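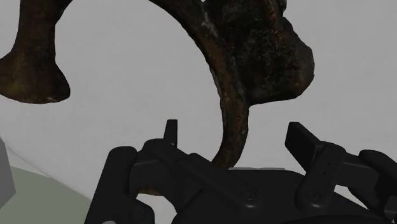
A reader of the first draft of these chapters wrote in to complain that I'd spent two whole chapters on motion planning before admitting that a planner needs something to plan toward. Where does the grasp come from, she wanted to know, and why did my code just have a variable called grasp_pose sitting there, already filled in, like it had come with the house?

By the Davorard course team
Updated in February
12 min read

Chapter 5. Picking a Grasp

Fair complaint! I did hide the hard part in a variable, and this chapter is where I pay up.

So far we've treated the target of a motion as a given. You hand the planner a pose, it hands you back a path, and the controller follows the path as well as it can. That's fine for a peg or a box, where you can work out a decent pose with a pencil. It falls apart with the kind of object I've used for this chapter: a lumpy, rust-brown, curved thing with a flared end, a fat knobby mass on the other side, and a tapering stem that comes down from it. There's no handle, and no pair of nice parallel faces. If you asked five people where to put the fingers you'd get an argument (I've tried this in class, and it's a good way to lose twenty minutes).

My own first instinct was to go for the knobby part, since it's the thickest and I figured most of the weight was there. My simulated gripper and I disagreed about that for most of an afternoon. The mass is wide, the surface is all bumps, and a contact point that looks solid on a coarse mesh can turn into the tip of one little bump when you load the fine one. The stem is narrower and somewhat smoother, so it's a friendlier place to close two fingers. It's also off to one side of the object, and then you have to worry about the rest of it twisting in your grip. We'll put numbers on that trade later in the chapter.

All the work here happens in simulation, using Nendik, the small simulator you installed back in Chapter 2. If you skipped that, go back and do it now, I'll wait. You'll also need the Partington mesh set, which is a folder of 165 awkward shapes. Some of them are pretty, most of them are not, and a few will crash your collision checker if you forget to clean up the triangles first. (Run the repair script. Please. I get the same email every term.)

We'll build the grasp picker in the order I'd build it at work. First comes a sampler that throws pairs of contact points at the mesh and keeps the ones a two-finger gripper could reach. It's short and kind of dumb, and it gets you much further than you'd expect. Then we write a collision check for the whole hand, housing included. I've watched so many students check only the fingertips and then wonder why the palm is buried in the object! After that there's a scoring function, and that's where you'll spend most of your time, because every term you add to it makes one shape better and another one worse.

The last section hooks the picker up to the planner from Chapter 4 through a little message layer called Huvosach. You can swap in whatever you like there, but the listings assume it.

Before you read on, load any mesh from the folder, turn it around slowly on your screen, and write down two spots where you'd put the fingers. Keep the note. We'll compare it with what your sampler says in Section 5.3, and mine was wrong more often than I'd like to print.

5.1 What counts as a contact

Start with a single fingertip touching a single triangle of the mesh.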